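Plellel opens its doors in Desby with a full year of home repair evenings

FOR IMMEDIATE RELEASE

18/01/2022

Plellel, the home repair and household skills charity, is delighted to announce that its new centre in Desby is now open, and that bookings are being taken for a full year of evening classes for people who would like to look after their own homes with a little more confidence and a good deal less worry.

The centre stands on the site of the old Sawatzky paint and ironmongery shop, which many people in the town will remember fondly (and where more than a few of us bought our first tin of gloss). The shop had been shut for some time when Plellel took on the lease, and it has been a real pleasure to bring it back into use. The long front counter has been kept, sanded down and given a fresh coat of oil, and it will serve as the welcome desk, the tea bar and, on busy evenings, the place where coats seem to end up.

There are 9 courses to choose from in the first year. They start with the small jobs that so many of us put off, such as bleeding a radiator, changing a tap washer, easing a sticking door or filling a crack so that it stays filled, and they go on to tiling, simple joinery and hanging wallpaper on walls that are nowhere near straight. Each course runs for six evenings, and you don't need to have held a screwdriver before. Tools are lent out for every session, and people are very welcome to bring their own if they have some they would like to learn to use properly.

Places on the first round of classes are limited to 81, so that every group stays small enough for the tutors to get round to everybody. Plellel has found over the years that people learn a great deal more when they feel able to ask the same thing twice, and we would much sooner run a course again than squeeze too many into the room.

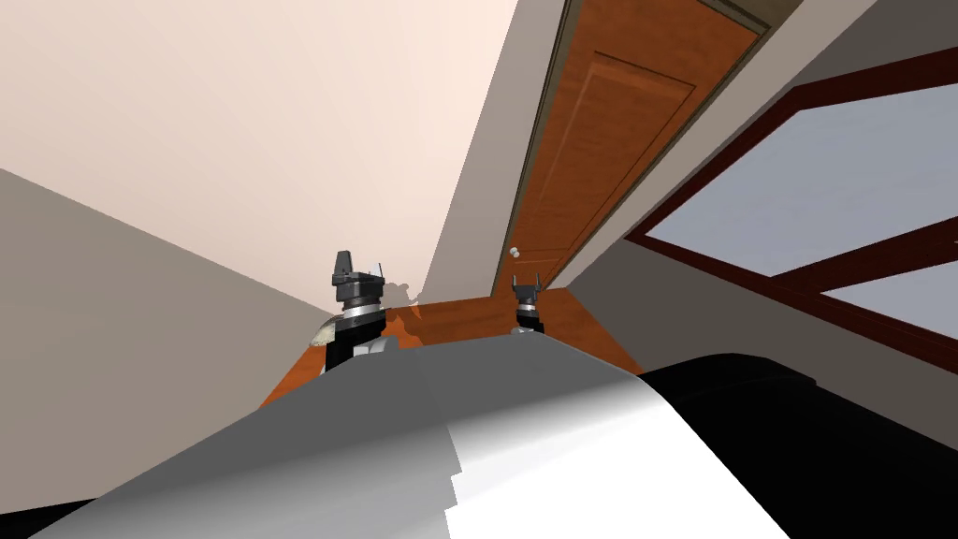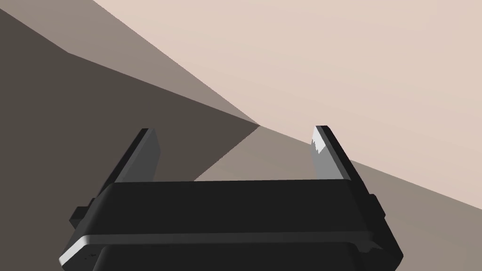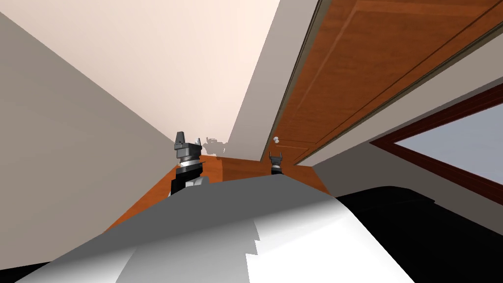
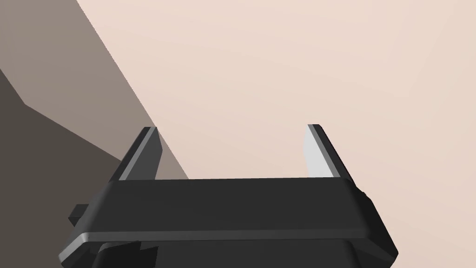
The idea for the centre came out of a postal survey that Plellel sent round Desby and the villages nearby last August. We had hoped for a modest pile of replies and were quite overwhelmed to receive 1,219, many of them with long and thoughtful letters tucked inside. Of those who wrote back, 667 said there was at least one job at home they had been living with for over a year, and time and again the same worries came up: not knowing where to begin, not wanting to make things worse, and feeling a bit foolish about asking. Dripping taps were mentioned more than anything else, closely followed by doors that won't shut in winter and shelves that were never quite level in the first place.

We read every one of those replies, and the courses have been shaped around them. The tiling evenings, for instance, were going to be held much later in the year, but so many people wrote about their bathrooms that they have been moved to the spring. A daytime repeat of the taps and radiators course has been added for parents and for those who work nights, and there will be a quieter group for anyone who finds a busy workshop hard going.

The fitting out of the building was paid for by a grant from the Dredero Fund, which supports skills and learning in small towns, together with the proceeds of two plant sales, a sponsored walk and a very jolly quiz night. Plellel would like to thank everyone who gave money, lent a van, baked, painted or simply put a poster in a window. The fund will also cover the cost of free places for people who are out of work or on a low income, and there are no forms to fill in for these beyond the ordinary booking slip. Just tick the box and the place is yours.

An open afternoon will be held before the first classes begin, with tea, cake and a chance to look round the workshop, meet the tutors and try your hand at wiring a plug or cutting a tile. Children are welcome with a grown-up. There is level access from the street and a hearing loop at the welcome desk, and the car park behind the building is free after six.

Booking slips can be picked up from the centre, from Desby library or from the post office, and should be handed in at the welcome desk or dropped through the letterbox. Anyone who would like the programme in large print need only ask.

ENDS

Notes to editors

Plellel is a charity that teaches household repair and maintenance to adults of all ages. Interviews and visits to the Desby centre can be arranged through the Plellel press desk.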